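4.3 Loading the roll

The Budik holder accepts one paper roll at a time, standing upright on the spindle. Use plain, uncoated rolls only. Rolls supplied by Jostix and Skultden fit without the adapter ring.

1. Set the holder on a level surface, at least 30 cm from any heat source.
2. Turn the top cap counterclockwise and lift it off.
3. Remove all wrapping from the new roll. Check that the core is round at both ends.
4. Grip the roll by its sides, near the lower end, and keep it as close to vertical as possible. 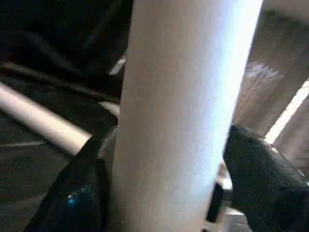

5. Lower the roll over the spindle until it rests on the base plate. Do not push down on the outer layers.
6. Turn the roll one full turn by hand. It should move freely.
7. Replace the cap and tighten it until it stops.

Note: A small gap – up to 2 mm – between the cap and the top of the roll is normal.

Caution: Do not load rolls heavier than 1000 g. Excess weight can bend the spindle and will make the holder unstable when paper is pulled from the side.

If the roll binds, remove it and press the core back into shape with two fingers. A core that stays flattened cannot be used.

4.4 Removing an empty core

1. Remove the cap.
2. Pull the core straight up. Do not twist.
3. Wipe the spindle with a dry cloth before loading the next roll.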